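Urnel hand gripper: pad wear and missed closes
Stumstead bench, tray handling work
Posted 18 February 2023

The Urnel is the hand-held version of the two-finger gripper on the Drisano cell. The fingers and linkage are the same. In January it began to report "closed" with the fingers short of their end position. The controller took this as a held part and went on to the next step. Out of 1270 logged closes, 294 were marked as held and later corrected to empty or slipped.

The first suspect was the position sensor. It was swapped and the count did not change. The second was play in the link pivots. Play was measured at all four and found within the limit on the drawing. That left the finger pads.

The pads are printed, matte black, with a thin grip layer bonded to the inner face. When the edge of the layer lifts, fibers work loose and can be drawn in between the fingers on the next close. A small amount of material at the tip is enough to stop the fingers early. The motor current rises, the stall threshold trips, and the software has no way to tell a fiber from a part.

The same fault could let a thin, flat part slide out during a lift. For that reason the Drisano cell was held at reduced speed with the guard closed until its own pads had been checked. One pad there had a lifted edge. No one was hurt and no parts were dropped outside the cell.

Changes made so far:
Pads are checked before each session and wiped with a dry cloth.
Loose fibers are cut flush with side cutters. Do not pull them, as this lifts more of the layer.
Any pad with a lifted edge longer than 2 mm is replaced.
A close is accepted only if position and current agree. A mismatch stops the sequence and asks for a manual check.

The new check ran for 19 sessions on the bench with the old pads still fitted. It stopped the sequence more often than we would like, mostly on thin parts, and the current limit still needs tuning. Replacement pads are on order from Tokgöz with a molded grip face in place of the bonded layer.

Work on the bench with the gripper:

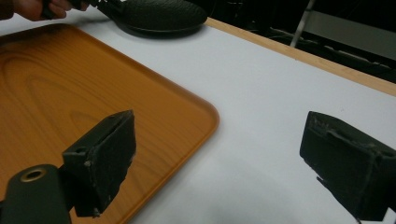
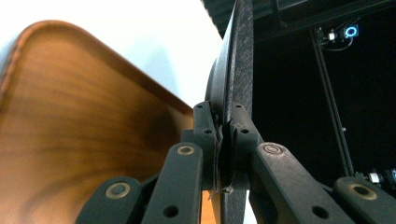 First picture: open fingers over the table and orange tray, with scuffs and frayed bits on the right finger. Second picture: pads closed on a dark gray board, with a thin frayed strand hanging between them.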